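Two games in and I can't stop smiling about Hikum! Two wins, no goals conceded, and 1,533 of us singing right through the rain at Erkeck.

The back line looks so settled now, and the new left back never stops running (34 tackles already, wow).
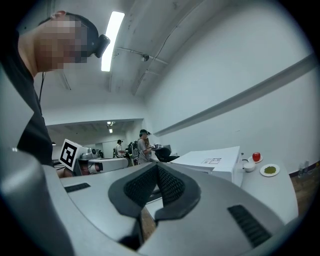 Edico away is the big one next. They press high and leave almost no room in midfield, maybe a gap as narrow as the slot in the middle of that black V, but our number ten loves a pass like that.

Hutapea at home after that. Bring it on!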